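Notebook, ball and surface bench
October 8, 2024

Rebound work on the match balls, continued from the last entry. Aim for this block: decide whether the difference between the Werkley and the Paltari balls on the training surface is a property of the ball, of the surface, or of the way we let go of the thing. Goalkeeping staff at Plakholm still report that the Paltari "sits up" off the first bounce and that shots into the ground in front of the keeper are harder to read. Their words, no measurement attached.
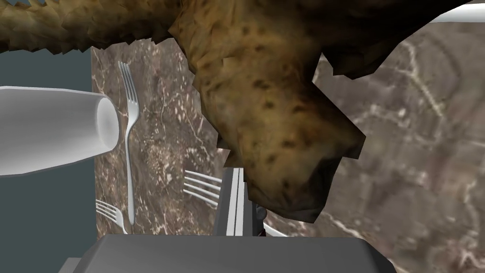 Habibur Pathirana

Set-up. Four balls, two of each make, all from the same delivery. Inflated the evening before, left on the rack overnight, checked again in the morning and topped up where needed. One Werkley had dropped noticeably against the other three. Valve looked sound under soapy water. Kept it in the set but marked it W-b, and its results are in a separate column in case it drifts again.

Surfaces: the offcut of the Plakholm artificial turf, infilled and brushed, on its shock pad; and the bare concrete of the bench floor as reference. Turf was brushed against the lie between blocks of drops. Earlier in the year (April entries) we brushed only at the start of a session, and the infill had migrated out from under the drop point by the end. Those figures should not be compared with these.

Release. The old vacuum cup gave the ball a slight spin whenever the seal broke on one side first. Mutiso's replacement cup has a wider lip and vents through the centre. Spin on release is now small enough that I can't see it in the marked panels on slow playback. It does still happen if the cup is set across a seam, so the seam must be turned away from the lip every time. Write this on the rig.

Height is taken by the acoustic method, time between first and second contact, with the microphone moved off the bench and onto its own stand. On the bench it was picking up the vacuum pump. Two files from the first hour have the pump in them and are unusable. I left them in the folder with a note.

Total drops logged: 286. Of these, 70 were on concrete and the remainder on turf. Concrete first, then turf, then a short return to concrete at the end as a check for the balls themselves changing over the day. They hadn't, apart from W-b, which came back lower.

Results, in words, until the sheet has been checked:

Concrete. No difference between makes that I would defend. The spread within one ball is as wide as the gap between the makes.

Turf, fresh brushed. Paltari higher than Werkley, consistently, by a small margin. Same sign in every block. The margin is less than I expected from the keepers' description.

Turf, not brushed for a full block. Both makes come up higher, and the gap between them closes. So the state of the infill matters more than the badge on the ball. I would like someone else to repeat this before it goes to Plakholm, as it is the only part of the report they are likely to act on. 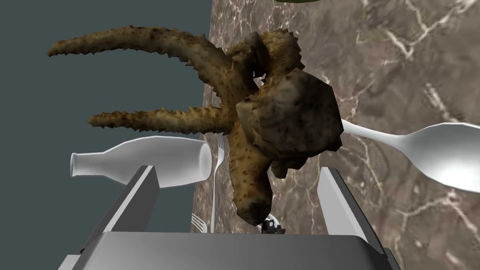
The vertical drop is also a poor stand-in for what the keepers are complaining about. A shot into the ground arrives at a shallow angle with backspin or sidespin on it, and the first bounce is governed by grip between cover and fibre as much as by how springy the ball is. The Paltari cover has the deeper texture. If it grips, it should lose more forward speed and kick up more steeply, and that would read to a keeper as sitting up. None of the drops above can show this either way.

Options for an angled test:

The ramp. Cheap and already built, but it puts topspin on everything and it is slow. No use for a driven shot.

The launcher at Plakholm, with our strip of turf laid in front of it. Wheels can be set for backspin. The objection is that the wheels scuff the cover, and the cover is what we want to measure. New balls would be needed per block, or at least a fixed number of firings per ball and the order shuffled.

Kicked by a player, filmed from the side. Spread will be enormous. Mutiso likes it for the report because coaches believe it. I would do it last and keep it apart from the rest.

Preference is the launcher. I have asked for the pitch-side slot after the under-age session, when the sprinklers are off. Damp fibre will need its own set of runs later on, and match days there are nearly always watered, so in practice the damp set is the one that counts.

Pressure note. The gauge we use reads differently from the kit room gauge at Plakholm. Both were tried on the same ball, one after the other, then in the reverse order to allow for the air lost at each reading. Ours is lower. I don't know which is right. Until one of them has been to calibration, take our gauge with us and don't accept balls as pumped by the kit room. It is possible that the match balls there are simply harder than the ones I tested, and that would account for part of the complaint without any turf in it at all.

To do:
Send the gauge away, borrow a spare meanwhile.
Strip the valve on W-b and replace.
Rename the April files so they don't get pulled into the new sheet.
Ask the keepers whether the effect is worse at one end of the pitch. The end by the tunnel gets brushed less often.
More infill, same grade. The bag is nearly finished.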